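From: Lợi Ngô
To: rutherford-house list
Subject: Re: folding pile, what goes where

> Can someone tell me if the soft red things go in with the plaid or
> in their own box? Karngate bins came in and I have 5 of them, 2
> already full. Also are we still doing this in February?

Own box please. Red stuff went in with the blue check last time and I spent almost two hours pulling it back out. Plaid gets folded flat, goes on the bottom. Anything thick and knit — hats, etc — just fold once, dont roll, it wont stay rolled.

Yes still February. List is at 154 items, more if the Mekar Street bags turn up. Need a second pair of hands for the knits, mornings best.

Labels are in the drawer by the door, use the big ones.

Lợi

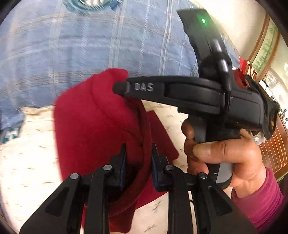 Red one, with the blue plaid behind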